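Noven opens repair and print counter for striped and block-printed shirts

September 23, 2018

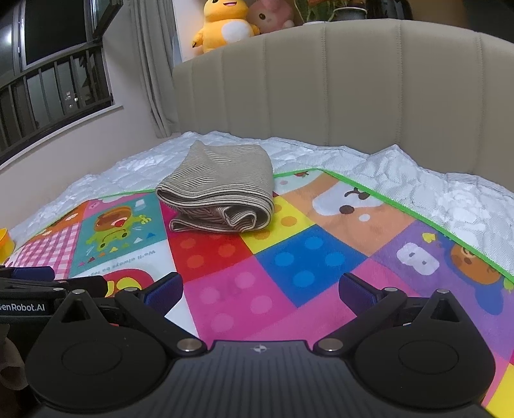

A folded striped cloth in beige with thin dark lines.

Noven, the small clothing label known for its hand-printed cotton shirts, has opened a repair and reprint counter at its Clora Street workshop. The counter takes in shirts and tops sold under the Noven name, along with plain cotton garments from any maker that customers would like printed.

The service began as a mail-in trial in February. Customers sent in worn shirts with a paper form, and the workshop mended the seams, replaced buttons and, where the print had faded, stamped the design again by hand. The label handled 57 garments during the trial and sent back 14 of them unrepaired, mostly for fabric that had worn too thin to hold a new seam.

Under the new arrangement, customers can bring a garment to the counter and get a price before leaving it. Simple seam work starts at $11. Reprinting costs more and depends on the number of blocks used. A single design on the front of a shirt is charged at a flat rate, while an all-over pattern is priced by the panel. Sleeves are counted as one panel each.

Most repairs will be ready in two weeks. Reprints take longer, as the ink has to cure on the fabric before the garment can be washed and pressed. Noven asks customers to wash shirts before dropping them off and to leave out fabric softener, which can keep the ink from taking evenly. Garments with a strong odor or wet fabric will be turned away at the counter.

Striped shirts are handled a little differently. The label has sold striped tops since its second year, and it says these are the hardest to mend without the repair showing. Patches are cut so that the lines meet at the seam, and the workshop keeps a shelf of leftover cloth from earlier runs for this purpose. If no matching cloth is left, customers will be offered a patch in a plain color or a printed one. The label will call before cutting in either case.

The workshop has carved a new set of wood blocks for the counter. They include a fern, a compass, two sizes of fish and a knotted rope border. The older blocks, among them the lighthouse that appeared on the first Noven shirts, are still in use and can be asked for by name. A few of the early blocks have cracked and are no longer available, and shirts printed with those designs can be mended but not reprinted.

Ink colors at the counter are navy, forest green, rust, cream and black. Cream is only offered on dark cloth. Noven says it will mix other colors for orders of six garments or more, with a sample stamped on scrap cloth for the customer to approve first.

The counter will not accept silk, wool, leather or anything with a waterproof coating. Cotton and linen are both fine, as are cotton blends with no more than a small share of polyester. Knit shirts can be printed, though the label warns that a large design may crack if the fabric is stretched often. Children's sizes are accepted at the same prices as adult sizes.

The Clora Street building was used for many years as a button warehouse. Noven moved in with two print tables and later took over the rear half of the ground floor for sewing. The counter stands just inside the street door, where the label had kept its packing bench. Packing has moved upstairs, and online orders are going out on the same schedule as before.

Løken, the knitwear shop two doors down, will act as a second drop-off point on days when the workshop is closed. Staff there can take in garments and hand back finished ones but cannot quote prices. Anything left at Løken will be carried over to the workshop the next morning it is open, and the customer will get a call with a price before any work starts. There is no extra charge for using the drop-off.

Mail-in repairs will go on as well. Customers pay postage one way, and Noven covers the return within the United States. The form can be printed from the label's website or picked up at the counter. The old form from the trial will still be honored through the end of the year, but the new one has a box for marking where the damage is — a step that the label says will save a good deal of back and forth.

Noven also plans to sell a small rack of secondhand shirts at the counter. These are garments that owners have traded in for credit and that the workshop has mended, relabeled and in most cases overprinted with a second design. No two are alike, and sizes will vary from week to week. Extra-large and wide-neck styles are in short supply, and the label is offering a slightly higher credit on those until the rack fills up. Credit can be used on repairs, reprints or new shirts, and does not expire.

The expansion follows a busy stretch for the label, which printed 2000 shirts over the past year, its largest run to date. The fall collection will go on sale at the workshop before it is listed online. It includes a boat-neck top, a long-sleeved work shirt and a printed scarf, all in cotton.

The counter is open from late morning until early evening. No appointment is needed for drop-offs of up to three garments. Customers with larger batches, such as team shirts or staff aprons, are asked to call ahead. Payment is due at pickup, and garments not collected within 90 days will be moved to the secondhand rack.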